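Write it down before you power up

Most of the small shops have no rulebook. They have Dilwyn Dafis, or somebody like him, and a laminated sheet by the door that stopped being true in December.

Dafis looks after the two-arm benches at Ascombe. Sorting work, mostly, small stuff by color. His sheet got to 65 rules at one point. Nobody read it. Now there are three, and he wants them said out loud at the start of every shift.

One: hands stay off the table while either arm has power. Two: each color has a home, and the home goes in the log before the run. Three: anything dropped or dragged gets written up, even if the run looked fine.

Rule two sounds fussy. Then you watch a sort -- black bands in the blue bin, red in the yellow basket, green in the orange one -- and picture the next shift guessing at it.
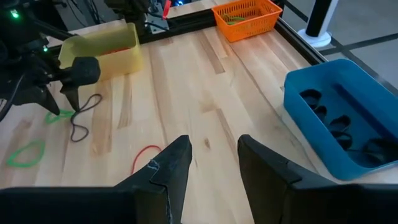

Wenche Berge would go further. A rule with no name next to it is a wish, she said, and every log line at Furport gets initials or it gets thrown out. She tossed 347 of them her first winter there. People were mad. Then they started signing.

Loose cable is the other fight. Dafis wants it tied back along the arm, checked by hand, power off. Berge wants the check timed and logged too. They've argued it by email for months -- neither one is budging.

Where they agree: stop buttons. Reachable from both sides of the bench, tested before the first run, not after lunch when someone remebers. Berge's crew hits theirs every morning at 7. Takes a minute, maybe less.

And the written standards? Read them, both say. Just dont hand a new hire 300 pages and call it training.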